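자율주행 로봇 동아리 홀로프코(Holovko) 자주 묻는 질문

최종 수정: 1월
관리: 소프트웨어 파트

이 페이지는 신입 부원과 주행 과제 수강생이 반복해서 보내는 질문을 정리한 것이다. 하드웨어 조립 절차는 별도 문서를 참조한다. 답변은 현재 사용 중인 플랫폼 비두넬(Vidunell) 기준이며, 이전 플랫폼인 벤데티(Bendetti)와 다른 부분은 해당 항목에 표시하였다.

1. 가입 및 참여

동아리에서 하는 일은 무엇인가?
소형 보행·주행 로봇이 주택가 도로와 보도를 따라 이동하도록 하는 인지·제어 소프트웨어를 만든다. 학기 중에는 과제 단위로 개발하고, 방학에는 그룰투넨(Grultunen) 대회의 야외 주행 부문을 준비한다. 실내 미로 부문에는 참가하지 않는다.

프로그래밍 경험이 없어도 되는가?
가입은 가능하다. 다만 첫 학기 안에 파이썬 기초와 리눅스 터미널 사용법을 익혀야 한다. C++는 제어 파트에 배정된 경우에만 요구한다. 선형대수는 필수가 아니지만 좌표 변환 과제에서 회전 행렬을 직접 작성하게 되므로 미리 보는 편이 낫다.

파트는 어떻게 나뉘는가?
인지, 제어, 데이터 세 파트이다. 신입 부원은 데이터 파트에서 한 학기를 보낸 뒤 희망 파트를 정한다. 데이터 파트에 계속 남는 것도 가능하다. 기체 정비는 파트와 무관하게 전원이 돌아가며 맡는다.

모임은 언제 있는가?
정기 모임은 오후 6시에 시작한다. 요일은 학기마다 시간표를 취합하여 정하고 게시판에 공지한다. 야외 주행은 정기 모임과 별도로 잡으며, 참가 인원은 한 회에 최소 세 명이다. 조종 담당, 안전 담당, 기록 담당을 겸임할 수 없다.

2. 기체와 센서

신입 부원도 기체를 조종할 수 있는가?
안전 교육과 실내 조종 시험을 통과한 뒤에 가능하다. 시험은 직진, 정지, 후진, 비상 정지 네 항목이다. 비상 정지 항목에서 실패하면 다른 항목의 결과와 관계없이 재시험이다.

카메라 위치를 바꾸어도 되는가?
안 된다. 외부 파라미터를 다시 구해야 하고, 기존 기록과 섞어 쓸 수 없게 된다. 위치 변경이 꼭 필요한 실험이면 별도 브래킷을 사용하고 기록 폴더를 분리한다. 벤데티에서 쓰던 브래킷은 나사 간격이 달라 비두넬에 맞지 않는다.

영상 하단에 기체 일부가 들어오는 경우 어떻게 처리하는가?
잘라내지 않는다. 원본은 그대로 보관하고, 학습 단계에서 고정 마스크를 적용한다. 마스크 파일은 교정 결과와 같은 폴더에 있다. 카메라를 분해했다가 다시 조립한 경우에는 마스크도 다시 만든다.

3. 야외 주행과 데이터 수집

어떤 도로에서 주행하는가?
통행량이 적은 주택가 직선 도로를 기본 구간으로 쓴다. 첫 과제의 목표는 연석을 기준선으로 삼아 일정한 간격을 유지하며 직진하는 것이다. 차선 표시에 의존하는 코드는 이 과제에서 인정하지 않는다.

기본 구간을 고를 때는 세 조건을 본다. 연석이 끊기지 않고 이어질 것, 안전 담당이 기체 옆을 따라 걸을 공간이 있을 것, 전방 시야가 확보될 것. 진입로가 많은 구간은 연석 높이가 자주 바뀌므로 두 번째 과제부터 사용한다.

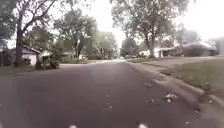 연석 검출은 밝기 차이만으로 해결되지 않는다. 아스팔트와 콘크리트의 명암 차는 태양 고도와 노출 설정에 따라 달라지고, 하늘이 밝은 조건에서는 소실점 부근의 정보가 대부분 사라진다. 따라서 원거리 픽셀은 초기 추정에서 제외하고, 근거리에서 구한 직선을 앞쪽으로 연장하는 방식을 권장한다. 노출은 자동으로 두되 측광 영역을 영상 하단부로 제한한다.

낙엽이나 작은 이물질도 라벨링해야 하는가?
노면 클래스에 포함하고 별도 클래스로 나누지 않는다. 단, 연석 경계를 가리는 경우에는 가림 속성을 체크한다. 나뭇잎을 장애물로 표시한 데이터로 학습한 초기 모델에서 불필요한 정지가 반복되었고, 그 이후로 이 규칙을 유지하고 있다. 높이를 판단하기 어려운 물체는 '미정'으로 두고 검수자에게 넘긴다.

잔디와 보도는 어떻게 구분하는가?
잔디는 비주행 영역, 보도는 조건부 주행 영역이다. 색이 바랜 잔디는 밝은 콘크리트와 혼동되기 쉬우므로 색상만 보고 칠하지 말고 경계의 형태를 확인한다. 진입로는 보도와 같은 클래스로 처리한다.

한 회에 얼마나 수집하는가?
회차당 상한은 200프레임이다. 연속 영상에서 간격을 두고 추출한 수이며, 정지 구간은 제외한다. 현재 검수를 마친 데이터는 1354프레임이다. 상한을 넘겨 수집해도 라벨링 대기열에는 200프레임만 올린다.

주민이나 차량이 촬영되면 어떻게 하는가?
얼굴과 번호판은 업로드 전에 흐림 처리한다. 자동 처리 스크립트를 돌린 뒤 기록 담당이 전체를 한 번 더 확인한다. 촬영 중단을 요청받으면 즉시 기체를 멈추고 해당 구간의 기록을 삭제한다. 삭제 여부는 주행 일지에 적는다.

비가 오면 주행하는가?
하지 않는다. 비두넬의 전장부는 방수 처리가 되어 있지 않다. 비가 그친 뒤에도 노면에 물이 고여 있으면 취소한다. 취소 공지는 출발 2시간 전까지 게시판에 올린다.

4. 과제와 평가

과제 제출물은 무엇인가?
소스 코드, 주행 로그, 보고서 세 가지이다. 로그는 원본 형식 그대로 제출한다. 그래프만 첨부한 보고서는 받지 않는다. 파라미터를 현장에서 수정했다면 수정 전후 값을 모두 적는다.

시뮬레이터 결과만으로 통과할 수 있는가?
첫 과제는 가능하다. 두 번째 과제부터는 실제 기체 로그가 있어야 한다. 시뮬레이터의 연석 모델은 단면이 일정하고 그림자가 단순하여 검출 성능이 실제보다 높게 나온다.

주행이 실패하면 감점인가?
실패 자체는 감점 사유가 아니다. 원인 분석이 없거나 로그가 누락된 경우 감점한다. 안전 담당이 비상 정지를 누른 주행은 실패로 기록하되, 정지 시점까지의 로그는 분석에 사용할 수 있다.

다른 조의 코드를 참고해도 되는가?
저장소에 공개된 코드는 참고할 수 있다. 가져온 부분은 파일 상단에 출처와 커밋 번호를 적는다. 제출 기한 전의 비공개 브랜치를 공유하는 것은 금지한다.

5. 자주 발생하는 오류

기체가 직선 구간에서 좌우로 흔들린다.
조향 이득이 과도하거나 연석 추정값에 지연이 있는 경우이다. 먼저 이득을 절반으로 낮추고 같은 구간을 다시 주행한다. 진동 주기가 그대로이면 타임스탬프를 확인한다. 영상 수신 시각이 아니라 촬영 시각을 기준으로 해야 한다.

나무 그림자에서 연석을 놓친다.
한 프레임의 검출 결과로 조향하지 말고 직전 추정값을 함께 사용한다. 기본 필터의 유지 시간을 넘기면 기체는 감속 후 정지하도록 되어 있다. 유지 시간을 늘려 해결한 제출물은 반려한다.

로그 파일이 열리지 않는다.
전원을 먼저 내리면 파일이 정상적으로 닫히지 않는다. 기록 중지, 동기화 확인, 전원 차단 순서를 지킨다. 손상된 파일은 복구 도구로 색인을 다시 만들 수 있으나 마지막 구간은 손실될 수 있다.

6. 문의

데이터 및 라벨링: 올레샤 리트비넨코(Olesia Lytvynenko)
기체 예약 및 안전 교육: 조리아나 스타시우(Zoriana Stasiv)

오류 문의에는 기체 번호, 커밋 번호, 로그 파일 경로를 함께 적는다. 화면 캡처만 첨부한 문의는 답변이 늦어질 수 있다.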